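Section 3: Hanging the Door (Drodmont pocket door kit)

By now your track should be up and level. If it isn't, go back to Section 2, please, I'm begging you. I hung my first one on a track that was a hair off and the door rolled open every time a truck went by!

1. Lay the door flat on two sawhorses with the top edge facing you.

2. Measure 3 inches in from each end and mark the center of the edge.

3. Screw one hanger plate down at each mark. The kit comes with 8 screws for the plates, and I use every one of them.

Note: The Lendaler plates and the Dronau plates look alike in the bag, but the Dronau ones have a tab that has to face the wall. I've put them in backward more than once.

4. Slide both trolleys into the track before you lift anything. They won't go in once the end stop is on.
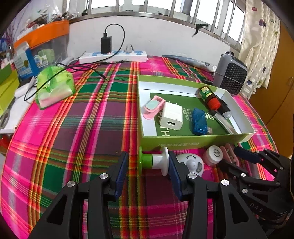
5. Get a helper for the lift. My solid-core door weighs 70 pounds and I'm not too proud to ask. Tip the top in first, swing the bottom under the track, and drop each trolley bolt into its plate until the latch snaps over. While one of you steadies the door, the other can hunt for small parts, so put them somewhere with a lid (a short jar like the one with the red lid is plenty big for the bolts and spare screws). I used to line mine up on the windowsill and lost half of them down the wall cavity.

Caution: Keep your fingers out of the gap between the door and the split studs. It closes faster than you'd think.

6. Turn the bolts with the flat wrench until the door hangs even with the jamb. Go a quarter turn at a time, then step back and look.

7. Fit the floor guide last, and roll the door in and out 8 times before you nail up any trim. If it rubs, now's the time to fix it.

Note: If you bought the soft-close add-on from Hong, leave the end stop off for now and skip ahead to Section 5. It goes on the same end of the track, and I'd hate for you to do it twice like I did.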